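Oltow: a cloth-and-dust log for the big machines at Jadcombe

README, version 2, last revised 24 Oct 2025

Welcome, and thank you for opening the read-me first. Oltow is a written log of how we wipe down the large equipment on the ground floor at Jadcombe, kept by the people who do the wiping.
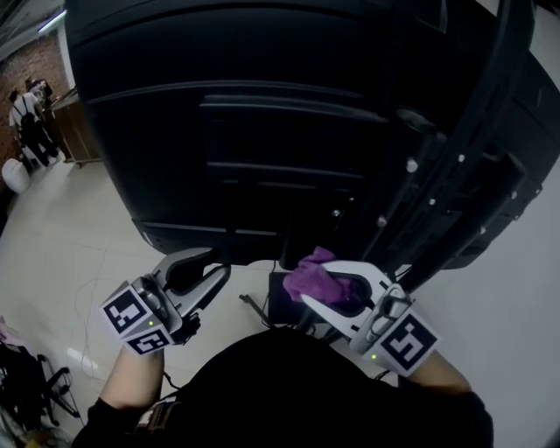 It began as a notebook that hung on a nail by the sink, and for a long while it was only meant to settle which cloth went with which surface. Then Lụa Vũ typed up the first pages over a slow December, and people started writing more in it once they knew someone would read it. What you have now is the typed version, with the spelling tidied and a few private grumbles taken out (the good-natured ones were left in, and I hope you enjoy them as much as I did).

What is in the folder

The main file is wipedown_log.csv. It has 162 entries, one for each time somebody cleaned a machine or a part of one and wrote it down. Next to it is surfaces.txt, which explains our names for the different kinds of surface, and cloths.txt, which does the same for the cloths. There is also a file called old_pages.txt with the notebook text before Lụa got to it. It's messy, and two of the pages are out of order, but I could not bring myself to throw it away.

Columns in the log

entry: a plain number, starting at 1.
surface: one of the names in surfaces.txt, such as gloss, ridge, recess, bolts or floor edge.
cloth: the color of the cloth, in lower case.
damp: yes, no, or a little. Please read "a little" as wrung out hard over the sink and shaken once.
passes: how many times the person went over the same spot, when they remembered to write it.
remarks: whatever they felt like saying.

The passes column is blank in 41 entries. I thought about filling those in from memory and decided against it, so blank means blank.

A word about the surfaces

Dark glossy housings are the reason this log got so long. A black shiny panel shows every streak, every fingerprint and every bit of lint the cloth leaves behind, and you can be very pleased with your work until you walk to the other side and catch it in the light. Vinh Hà's remarks on this are the best in the whole file — start with entry 7 and follow him from there. He tries circles, he tries straight strokes from the top down, he goes back to circles, and in the end he settles on straight strokes with a cloth that has been folded into quarters.

Ridges are slower but more forgiving. You run the cloth along them, following the line of the ridge, with a fingertip's worth of fabric pushed down into the groove. Going across them just scrapes the dust off the cloth and leaves it sitting in neat little rows. Anything filed under recess is a sunken panel, and the corners are where the dust likes to live. Most people bunch the cloth up for those.

Bolts are filed separately because Giang Lại asked for it, and she was right. Small bolt heads set in a line will catch a loose weave and pull threads out of it, so she dabs and twists one bolt at a time from the top of the frame to the bottom. It takes patience and a radio.

Floor edge means the strip of tile just under and in front of a machine. Do it last. Cables and wires that lie there get lifted, wiped under and put back where they were.

A word about the cloths

The soft purple ones are our favorites and they turn up in the log more than any other. They bunch up nicely for corners and don't seem to mind a hot wash. The Wongsuwan yellow cloths are thicker and better for the floor edge. We had a batch of white ones for a while, and Sang Kiều's remarks on what they left behind on black gloss are short and worth reading in full.

Wash the cloths by themselves, no fabric softener, and hang them up where air can get around them. A cloth that has been on the floor stays a floor cloth until it has been through the wash. We used to argue over this one, and you can follow the argument in old_pages.txt if you have an evening free.

Known problems

Until the first December, "gray" and "silver" were used for the same cloth by different people. I have left both in.
Some entries cover an entire machine in one line, so the surface column says "all".
The remarks are in a mix of English and Vietnamese. Hạnh Mạch has translated the longer ones in square brackets, and the short ones are mostly about lunch.

Using and adding to the log

You are welcome to copy any of it for your own shop or workroom, and to change the names of the surfaces to suit what you have. If you share it on, please keep the Oltow name and mention Skerach, who paid for the cloths and never once complained about how many we went through. New entries go at the bottom of wipedown_log.csv in the same column order. Write the remark before you rinse the cloth, while you still remember which side you started from.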